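### 4.2 Opening lines vs. closing lines

We took all 746 games with both an opening and a closing point spread on file. Pushes dropped first. The Barnton sample is smaller, only 80 games, so treat those rows with care. Jadari lines come in late on Sunday and were matched by hand.

Main result is dull. Closing line beats opening line as a predictor of final margin, by a little, in every conference. Home underdogs covered slightly more often than road underdogs, but the gap shrinks once rest days go in. Totals are noiser. 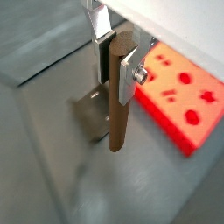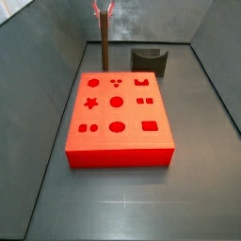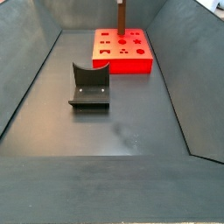
**Figure 3.** Rod and red block.

Large moves are a different matter. In 13 games the spread moved more than six points between open and close, mostly late injury news. Leaving these out changes the slope hardly at all, the standard error a bit more. Kept in for Table 5, out for Table 6.

Quiambao lines were missing for part of the early season. We filled from Sudow where we could, 86 games total, and flagged them. Rerunning without the filled rows gives the same sign everywhere but the fit is weaker for low-total games. Might be sample size. Might be that the two books simply open at diferent hours, we did not have time stamps good enough to check. Half-point rounding is handled in 4.3.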